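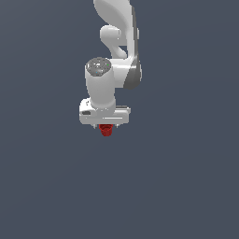 A simulated arm holding the red cup in Murnix, the test environment used by the Erkbridge group. Render: Kerekes

Kerekes releases grasp planner with wrist view checks

2024-08-25

Robotics software firm Kerekes has released a new version of Wullness, its grasp planning package, which compares what two simulated cameras report before the gripper is told to close.

The update is the work of the company's Erkbridge office and can be downloaded now by existing users. It runs inside Murnix, the firm's own simulator, and needs no changes to robot models that were set up for the previous version.

Earlier releases worked out the position of an object from a single outside view and kept that estimate for the whole of the approach. If the object was nudged on the way in, the planner carried on with the old figure and the fingers closed in the wrong place. Users had been asking for a fix since the package first came out.

In the new version the outside view is used to choose an approach, and a second view, from close to the fingers, is used to correct it. The planner works out the tilt of the object again from the close view and compares it with the first estimate. When the two disagree by more than 5 degrees, the approach is stopped and planned again from the current position of the arm.

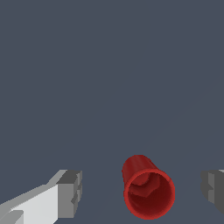
Zuzana Kuruc, who leads the planning team, said cups had been the main test object during development. "A cup looks very different depending on whether you are facing the rim or the base," she said. "The old code would often get the centre right and the direction wrong. You would get a plan that looked fine from outside and then one finger would hit the wall of the cup."

The team ran 3,000 simulated grasps against the old and new versions with the same starting positions. Kuruc said most of the gain came from cups lying at an angle, while upright cups showed little change. Full results will be published with the documentation in September.

The extra check has a cost. Planning takes longer when the second view is switched on, and a run of 1,000 grasps that used to fit into a lunch break now has to be left until the afternoon. The check can be turned off in the settings file for objects that do not need it, such as cubes and balls.

Two smaller changes are included. Log files now record the finger opening at every step, which should make it easier to see why a grasp was refused. The replay tool can also jump straight to the moment a plan was dropped, where before users had to play the whole run.

Kuruc said the close view does not yet cope well with shiny surfaces or with objects that fill most of the picture. Both are on the list for the next release. The team has not tested the new planner on a physical arm and is advising users to keep to simulation until it has.

Support for version 2 of the settings file will continue, and old files are converted the first time they are opened.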